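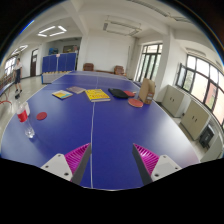

Garnia Table Tennis Word List

Welcome! Garnia is a free word list for people who play table tennis, write about it, or translate match reports late at night and can't remember what to call a serve that dies just over the net. It holds 348 terms in plain English, each with a short meaning and a sentence showing the term in use. I started it in a notebook, and I'm delighted that it has grown big enough to need a README.

Version date: 2019-10-14

What's in the folder

terms.csv is the main list, one term per row
sentences.csv has the sample sentences, matched to the terms by number
variants.csv gives other spellings and club slang (my favourite file by a long way)
sources.txt explains where each group of terms came from

The columns in terms.csv are id, term, meaning, topic, level and note. Meanings run up to 400 characters, and most are far shorter. The level column says who is likely to know the word: beginner, club or league. Please don't take it too seriously, as beginners at some clubs talk about pips and sponge from their first evening!

Topics

There are 10 topics: serves, strokes, spin, footwork, bats and rubbers, tables and nets, scoring, doubles, umpiring, and club life. That last one covers everything that goes on between matches, from warm-up and knock-up to time-outs, towels and drinks.

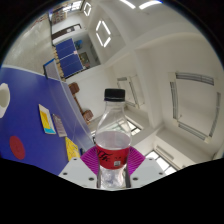
Bottle with a red label and black cap.

How the words were gathered

Most came from listening. I sat in on practice nights at the Grikau club and wrote down what players called out, then checked each word against old newsletters and coaching notes. The Omura list, a smaller set of doubles terms, was folded in last December and filled some big gaps. Where two meanings clashed I kept both and marked them in the note column. "Loop" has three entries, and I'd happily argue for each of them.

Known gaps

Umpiring is thin. Hand signals are named but not explained.
Old terms for hardbat play are missing almost completely.
A few slang words in variants.csv have no sample sentence yet.
"Let" and "net" were mixed up in early copies, so please download again if yours is an old one.
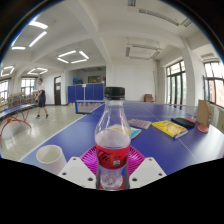

Using the list

The files are UTF-8 with commas between columns, and they open in any spreadsheet. If you have the Tse flashcard tool, load terms.csv and pick "term" as the front of the card and "meaning" as the back. Shuffle by topic first, it's much more fun that way.

You may copy, change and share everything in the folder, as long as you name Garnia and keep sources.txt with it. Corrections and new words are very welcome, above all from umpires. Send the term, what it means where you play, and a sentence you have heard somebody say.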